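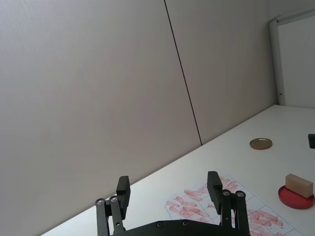

1 min read

Speaker notes, Rivwood talk, 5/18/18

Start with the wrist view. Both fingers are in it, open, with the marked grid sheet to the right. Point out the red dish and the block on top.

Main result: the Langat policy sees only this camera. We trained on 2,783 episodes and held out 196. Success on held-out starts was 86 percent.

Method in one line: predict the next 6 gripper poses, run the first, predict again.

Mention that the plain wall and white table give the policy little to localize on. Most failures were late closes.

If asked about Farnero: same arm, older controller, numbers not comparable. Trerkcombe runs start in November.

Next slide: failure table.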